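# The chair that would not go straight

When Ásdís Toft began her work at the Laitinen laboratory, she wanted to teach a humanoid robot to tidy a meeting room. She made a list of tasks and put the chairs near the bottom, among the easy ones. Two winters later the chairs are the whole project.

"I thought we would do cups and books first, and the chairs on some free Tuesday," she says. "A cup goes where your hand goes. A chair on casters has its own opinion."

The difficulty is easy to feel at home. Take an office chair by the top of its back and pull it across the floor. The casters first turn to find their direction, and during this short moment the chair swings to one side. Your wrist corrects it and you do not notice. A robot that has planned its path in advance holds the backrest firmly and continues with the plan, while the seat goes somewhere else. Sometimes the chair tips. Sometimes the robot, which must also keep its own balance, takes an extra step that was not planned, and after this everything is late.

The usual answer is to describe the chair better: its weight, the friction of the floor, the angle of each wheel. Toft's group tried this for most of the first year. The model was good for one chair on one floor, and it failed when they changed either of them. 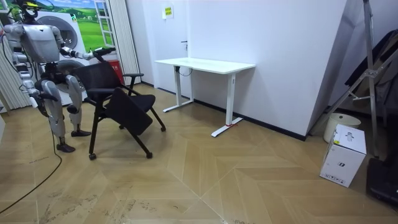 The method they use now is called Mester, and it knows very little about chairs. It does not try to calculate where the casters point. Instead it begins each pull with a small movement, a kind of question to the chair, and reads the forces that come back through the wrist. From this answer it chooses how hard to pull and where to put the feet. Then it asks again, 20 times in a second, until the chair has arrived.

To learn what the answers mean, the robot needed practice. The group recorded 3000 pulls in simulation with chairs whose wheels were made sticky, loose or even blocked, and then 400 pulls with the real machine. The second number cost much more than the first. Hanne Snorradóttir, who wrote most of the balance software, remembers long afternoons of moving chairs back to the starting place by hand.

"My arms were learning also," she says.

In the final test the robot made 747 attempts with chairs that it had not met in training. The group counts an attempt as good only if the chair stops inside a marked area, on all its wheels, and the robot has not put a hand on anything else. By this rule Mester did clearly better than the older planner, above all in the first half metre, where the casters are still turning. On thick carpet the difference became small, and with a person sitting in the chair they have not tried at all.

There is also the matter of speed. A pull that takes me two seconds takes the robot much longer, and Snorradóttir does not want to hurry it yet. The feet are the reason. When the chair suddenly rolls free, the force in the arm disappears, and the body must be ready to stand without it – this is the same surprise as a door that opens more easily than you expected.

Tatitz, a firm that rents out conference rooms, has asked for a trial in June. Toft agreed to one room, with the carpet taken out.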